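Work Tables and Baskets at the Pollness Sorting Room

Photo gallery, May
Text and pictures: Iveta Charvát

The sorting room on the ground floor of the Pollness building was fitted out again this spring. The old tables were trestles with boards on top and they moved whenever two people leaned on them. The new tops are flat and light in color, and the small goods are kept in woven baskets. 

Fulvio Caputo measured the room and drew the layout. Cosimo Greco did the fitting with help from Nam-gil Maeng. The work took 6 evenings and cost 800 in materials, not counting the baskets, which we already had.
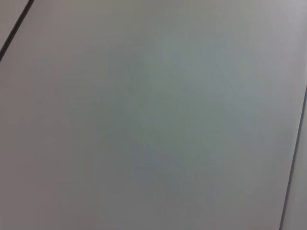 Cosimo wanted plain tops from the beginning. The old boards had a heavy grain, and buttons and small screws were hard to pick out against it. He looked at a patterned finish from the shop in Pillay and decided against it for the same reason. The gray he settled on is matte and has no pattern, and a dark line shows clearly where one surface stops and the next begins. We use those lines when we sort. Unchecked goods stay on one side and checked goods go on the other, and so far people have kept to it without labels.

The baskets came from the old room. Ada Lo Presti picked out the ones worth keeping and washed them in the yard. Anything with a broken rim was thrown out. They are used for ribbon, clothespins, spools and other light goods. Jars and tools go in the bins under the window.
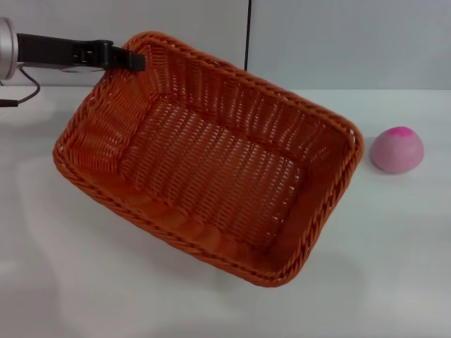
Orange woven basket with a braided rim, tilted over the white tabletop. Small openings in the weave of the floor.

Crumbs and thread ends fall through the bottom of a basket like this, so please wipe the table after emptying one. A damp cloth is enough. Do not use the scouring pads from the kitchen on the tops. For dust along the seams, use the soft brush that hangs by the door, and brush along the line.

Marks on the tops should be written in the notebook with the date. Small scuffs are expected and do not need to be reported twice.
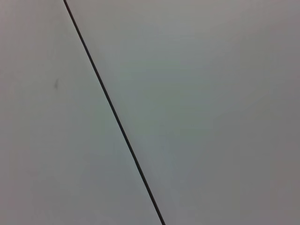 Seam between two pale surfaces, with a small faint mark to the left of the line.

The room is open to members from 2 in the afternoon. Questions about the tops go to Cosimo, and questions about the baskets go to Ada. The Wirham layout will be added to this page when Fulvio has finished it.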